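Protik manipulation software — progress report, March
Prepared by the Gronderix controls group for Arport

Work this period covered perception and approach planning at the vanity station. The pose estimator was retrained on 476 labeled views of the sink area.
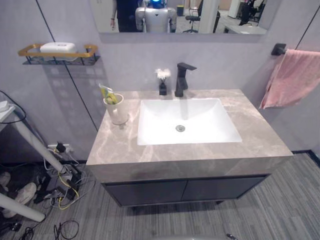
Does the planner still depend on a fixed base position?
It did until release 9. The base pose is now estimated from the counter edge and the basin rim at the start of each run.

Small-object detection remains the weaker part. Thin items near the basin are sometimes merged with the stone veining.

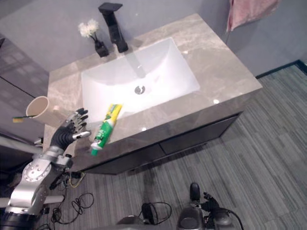
The segmentation threshold was lowered to correct this, and 88 percent of logged runs now produce a usable grasp candidate. Planning time fell by 23 percent after the Ofori collision checker was moved to its own thread. 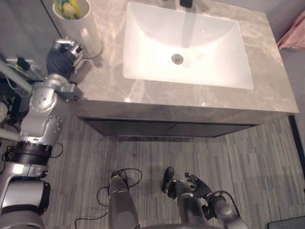 Left hand near the cup, above the countertop.

Next period: wrist cable limits in the planner — still set by hand — and a regression suite for the estimator.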